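Miyuki Takeda
Good practice for teaching grippers around soft furniture, a thread. I got asked for our house rules three times this month so I'm just going to put them all out in one go. Long one, get a drink!

Miyuki Takeda
Background for anyone new: I run the data side at Vornham. We teach two-finger arms to do ordinary home chores - picking up, putting away, folding, handing over. A person guides the arm, we record it, and a model learns from the recordings. I love this job a little too much.

Miyuki Takeda
There are published safety standards for robots, and you should read whichever ones cover your machine before you switch anything on. What I'm writing about is the layer underneath. House rules. The stuff that decides whether your recordings are any good and whether your fabric survives until August.

Miyuki Takeda
Rule one. Every take starts with the gripper OPEN and holding nothing. If you start half closed, the model learns that half closed is a normal way to begin a job, and then you get to spend a very fun afternoon working out why it shoves things before it grabs them.

Miyuki Takeda
Open means the same open every time, by the way. We set one start width in the software and the operator checks it on the wrist view before saying "go." Eyeballing it was fine when there was one of us. Then Crisanto Barredo joined and it became clear that he and I have extremely different ideas about the word "wide."

Miyuki Takeda
Rule two. Check both fingertips in the wrist view before you record. Both. If one tip is out of view, or one finger sits visibly lower than the other when it shouldn't, stop and fix it. A finger that has been bumped will give you a whole session of slightly crooked grasps and they all look okay one at a time.
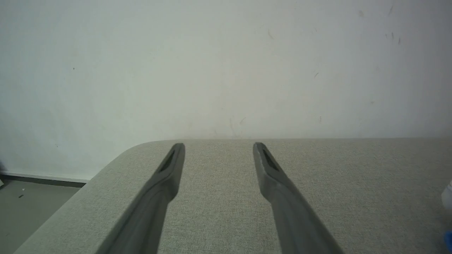
Wrist view over the upholstery, fingers open, both tips in sight.

Miyuki Takeda
I like a view like that one because you can judge it in a second. Flat fabric between the fingers, a far edge you can line yourself up with, plain wall behind. When the background is that calm, anything odd about the fingers jumps right out at you.

Miyuki Takeda
Look at the right side too, though! There's something white and something bright blue just poking in at the edge. Which brings me to rule three, my favorite, and the one people argue with me about.

Miyuki Takeda
Rule three. Anything that can be seen at the start of a take gets written in the take notes, even if it has nothing to do with the task. "White item, right edge. Blue item, right edge, lower." Done. You don't need a novel. You need enough that someone reading it in three months can sort the takes.

Miyuki Takeda
Why I care so much: models are very happy to learn from the wrong thing. If a blue object is always on the right whenever the arm is supposed to reach forward, you may have just taught it that blue-on-the-right means reach. Move the blue thing and the skill falls apart. I have lived this and it was humbling.

Miyuki Takeda
So the notes let you do two things. You can check how often a bystander object shows up, and you can mix it up on purpose next time. We shuffle the extras between takes now. Some takes with, some without, different sides. It costs almost no time.

Miyuki Takeda
Rule four, and it's a soft furniture one. Fabric gives. A table tells you right away when you've gone too low. A cushion just lets you sink in, and the operator doesn't feel a thing through the controls, and meanwhile the fingertips are plowing a little trench.

Miyuki Takeda
Our rule is that there's a height floor in the software for every soft surface, set fresh each time the furniture moves. You lower the arm slowly until the tips just touch, you note the height, and you add your margin. Takes two minutes. Jocelyn Dagdag wrote our checklist for it and it's so clear that I've stopped explaining it to people, I just hand them the page.

Miyuki Takeda
And approach at a shallow angle with the fingers reaching forward when the task allows it. Coming straight down on a weave is how you snag it. Rounded tips are kinder to fabric than square ones, but they aren't magic. Look at the tips with your own eyes for nicks and rough spots before the session. Run a fingertip along them with the power off. POWER OFF. Please.

Miyuki Takeda
Slots and recesses in the fingers collect lint, too! If your fingers have any kind of opening near the tip, it goes on the cleaning list. Soft brush, end of every session. It's weirdly satisfying.

Miyuki Takeda
Rule five. Marks on walls and surfaces stay put for the whole batch. If the wall behind your setup has scuffs or little dark spots on it, don't clean it halfway through. Clean it before or clean it after. I know this sounds fussy. A model can use a smudge as a landmark just as easily as it can use the edge of a sofa.

Miyuki Takeda
(Small confession - I'm the one who cleaned a wall in the middle of a batch. It looked lovely. Princess Catacutan was very kind about it and then we redid 300 takes.)

Miyuki Takeda
After that we went the other way as well and started collecting the same task against different backgrounds on purpose, with each background as its own labeled batch. Steady inside a batch, varied across batches. If you copy only one thing from this thread I'd be thrilled if it was that.

Miyuki Takeda
Rule six. The person at the controls is never the only person who can stop the arm. There's an operator and there's a second person with the stop button in reach, and the second person isn't on their phone. For handover tasks, where somebody's hands go near the gripper, the second person does nothing else at all.

Miyuki Takeda
We also say the words out loud. "Clear?" "Clear." "Recording." It feels silly for a day and then it feels strange not to do it. New people pick it up faster than any document I've ever written.

Miyuki Takeda
Rule seven. Failed takes get kept and labeled. A dropped sock is useful! A gripper that closed on air is useful! What isn't useful is a folder full of takes where you can't tell which is which. We use three labels: worked, didn't work, stopped by a person. Put the label on right then, before the next take, while you still remember.

Miyuki Takeda
And please don't let anyone get graded on how many takes "worked." The minute that happens the failures quietly disappear and your data gets prettier and worse.

Miyuki Takeda
Rule eight. It's somebody's sofa. If you're recording in a real home, you get permission in writing for each room, you say what the camera sees and where the recordings go, and you show the people living there a sample before you start. Wrist cameras look down a lot, but they swing. They catch mail, photos, faces in doorways.

Miyuki Takeda
We do a full sweep of the arm with the camera on and the recording off, with the homeowner standing next to us. They point at whatever they want moved. People really enjoy it, and I've had some lovely conversations about what folks would and wouldn't want a robot to pick up in their house. (Socks, yes. Grandma's dishes, absolutely not.)

Miyuki Takeda
Someone's going to ask about tools, so: our take notes live in Filluder, which is our own little in-house form and is frankly pretty plain. A spreadsheet works. Paper works! Joni Mäkelä kept a paper log on the Cerisov project and it was the best set of notes I've ever inherited.

Miyuki Takeda
The notes need the take number, who was driving, who was on the stop button, the surface, the height floor, what's in view, and the label. If filling it in takes longer than the take itself, cut something. People skip long forms when they're tired, and I include myself in that.

Miyuki Takeda
Things I haven't figured out yet and would love to hear about:
How do you handle daylight changing through a long session? We've tried blinds and we've tried just noting the hour. Noting the hour is winning so far but I'm not sure why.

Miyuki Takeda
Also, how often do you recheck the height floor on a cushion that's been leaned on all day? Foam relaxes. We recheck after every break, and Crisanto thinks it should be more often. He's got some measurements he's promised to write up.

Miyuki Takeda
And has anybody got a decent rule for throws and loose blankets? Our height floor idea stops making sense once the surface can bunch up and come along for the ride. Right now we take them off, which feels like cheating, because real sofas have blankets on them.

Miyuki Takeda
Adding one from the replies because it's so good: the team at Nolte reads the last session's notes out loud before starting a new one. We tried it this morning and caught a wrong height floor before the arm even moved. Stealing it!

Miyuki Takeda
Jocelyn says I can share the soft surface checklist if I take out our room names first, so I'll post it as a reply to this one tonight. Keep the questions coming, I'm reading everything.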